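About Matineck

TV talk, ratings and cancelation news. That's the whole site pretty much.

Matineck started in February as a mailing list for people who wanted the overnight numbers without digging through five other sites first. List got too long for one email account. So, website.

What we cover: cable mostly. Reality, daytime talk, the cooking competitions, whatever the networks are burying in the late slots. Some broadcast when something big gets pulled or moved. No movies. We get asked about movies a lot. Still no.

Recaps go up the morning after, usually before lunch Eastern. Ratings posts when the numbers come in, and if they're late we're late. Renewal and cancelation list gets updated as we hear things. Rumors are marked as rumors. If we got one wrong it gets a correction at the top of the post, and the old wording stays there crossed out so you can see what we said.

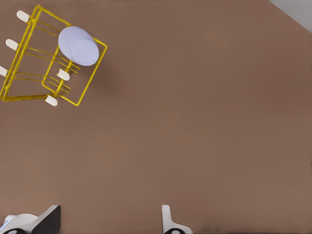 Yellow dish rack on a brown tabletop.

Who's behind it: 2 editors and a handful of people who write when their shows are on. Everybody watches the episode before writing about it, start to finish, commercials too in some cases. We don't take screeners with strings attached. If a network sent us one, it says so in the first line of the recap.

So far 733 posts in the archive and 1,575 subscribers on the morning email. Thank you, really. Archive search is a bit slow right now, were working on it. Try the show title plus season number.

Our other stuff:

Sanon - the weekly podcast. One show per episode, half an hour or so. Spoilers from the first minute.

Buzatu - the forum. Separate login, sorry. Be nice to the mods. Live threads open five minutes before air time, please don't start your own.

Fladow - hosts the site and sells our ad space. Ad complaints (autoplay, popups, anything that covers the text) go to them, link in the footer. They've been quick about it.

Want to write for us? Send a sample recap of something that aired in the last two weeks, plus the shows you already watch anyway. 600 words is plenty. We do pay, not a lot, and it goes out at the end of the month. No pitches about movies.

Tips and corrections: use the contact form. It goes to both editors and one of us will definitly see it. Don't DM, we miss those.

Page last updated September 18, 2020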